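Brullmont Operating Room Talk Corpus
README, version 2

What this is

A collection of 532 short text transcripts of what people say to each other in operating rooms when they are not talking about the operation. Requests to turn the music down. Requests to turn the music up. A long disagreement over whether Covbridge ever had a decent bakery. The medical talk was taken out, so if you came to learn surgery, please go somewhere else, for everyone's sake.

Why it exists

Soon-im Pyo wanted to study how people who are busy with their hands take turns in conversation. The existing material was mostly phone calls, and people on the phone behave far too well. Han-gyeol Kong built the first version over one April and has been answering email about it ever since.

Layout

transcripts/ holds one plain text file per conversation
speakers.csv has the role and years on the job, no names
topics.csv has one topic label per conversation
notes/ is where the transcribers complained, and we kept it because it is useful

Each line starts with a speaker code, then a tab, then the words. Pauses are written in seconds inside round brackets. Laughter is [laugh]. Laughter at the surgeon's joke is also [laugh], though Myung-ja Min argued for a separate tag and was outvoted.

Topics

There are 42 labels. The biggest are food, parking, music, children and weather, in that order. "Parking" was split in 2 partway through (finding it, paying for it) and the older files were relabeled by hand. "Other" is mostly dogs.

Known problems

Masks muffle consonants. Anything we couldn't make out is marked xxx, and file 10 is xxx nearly all the way down - we left it in out of stubbornness.

Speaker codes restart in every file. N1 in one file is not N1 in the next. It says so again in speakers.csv, and we still get the email.

Christos Sfakianakis found that timestamps in the music files drift late. The fix is in the Zilus script, which needs to be run before you count anything.

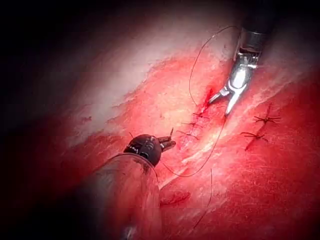
Place names other than Covbridge were swapped for made-up ones. The swaps are consistent within a file and not across files, so please don't try to draw a map. Seung-woo Kwak tried to draw a map.

Using it

Free for teaching and research. Don't try to work out who anybody is. If you publish, cite it as Kong and Pyo, Brullmont corpus, version 2, and send us a copy.

Corrections go to Han-gyeol with the file number and line number. "Somewhere near the soup part" does not narrow it down.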